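Madder Red

Madder red is a family of red and pink colors that come from the root of the madder plant, a scrambling perennial that has been grown for dyeing cloth since ancient times. The name covers a surprisingly wide stretch of shades, from a pale, chalky pink through warm coral to a deep wine color that is very nearly brown.
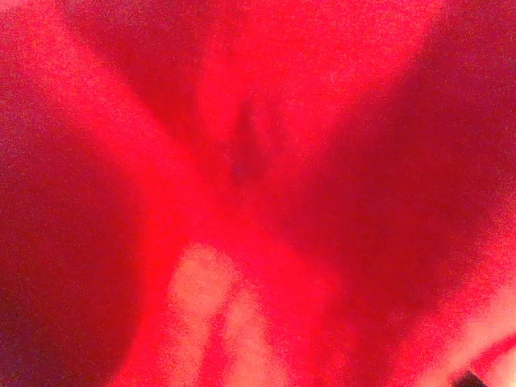

The plant itself is not much to look at, and a visitor walking past a bed of it might well take it for a weed. It has whorls of rough, narrow leaves, weak stems that lean on whatever is growing next to them, and small yellowish flowers that give way to dark berries. All of the interest lies underground. The roots are left to thicken for about three years before they are dug, and the coloring matter, most of it a substance called alizarin, is found in greatest amount in the older and thicker ones.

Growing and harvest

Madder likes a deep, loose soil with plenty of lime in it, and it is a patient grower's crop. Roots lifted too soon give thin, orangey colors, while those left in the ground longer tend to give a fuller red. After digging, the roots are washed, dried slowly and then chopped or ground. Dried root keeps well for years if it is stored out of the damp, and many dyers feel (with some affection for their old jars) that it gets better with keeping.

In the village of Bostwood, madder was grown on the river terraces from 1803 onward, and at its height the crop took up 89 acres. The roots were carted to the drying house at Riltulgate, a long, low building with slatted walls, and ground there between stones. The grinding was dusty work, and the lane beside the building is still called Red Lane by people who live nearby. The last field was plowed under 40 years after the first had been planted, when the landowner turned the terraces over to pasture.

Dyeing with madder

Cloth or yarn is usually treated with a mordant before it goes into the dye, alum being the most common choice for reds. The mordant helps the color fasten to the fiber, and it also has a great deal to say about what the color will be. Alum gives clear reds and pinks, iron pulls the shade toward purple and brown, and tin brightens it to something closer to orange.

Heat matters just as much. Madder holds several coloring substances besides alizarin, and the brown and yellow ones come out more readily in very hot water, so a dyer hoping for a clean red will warm the pot slowly and keep it well below a boil. Hard water is a help here - the lime in it deepens the red - and dyers who live with soft water often stir in a little chalk. The same pot can be used again and again, each batch coming out paler than the one before, until the last skeins are a soft shell pink that some people like best of all.

The Wavlow pattern books

A good record of the range of madder shades is kept in the Wavlow pattern books, a set of bound volumes into which a family of dyers pasted snippets of their finished wool. Each snippet has a short note beside it giving the mordant, the weight of root and the length of time in the pot. There are 40 reds in the first volume alone. The names written next to them are homely ones, such as brick, rosehip, old wine and May pink, and a few have been crossed out and replaced in a different hand.

Later use

Artificial alizarin came onto the market in the second half of the 19th century and was so much cheaper than the root that madder farming shrank very quickly. The plant never went away entirely, though. Rug weavers went on using it, and small workshops such as Tokgöz still dye their wool with ground root, valuing the slight unevenness that gives a large area of red its depth. Home dyers have taken it up again too, and the plant will grow quite happily in a deep tub.

See also: Alizarin; Mordant; Weld; Woad

Page last revised Sep 1, 2019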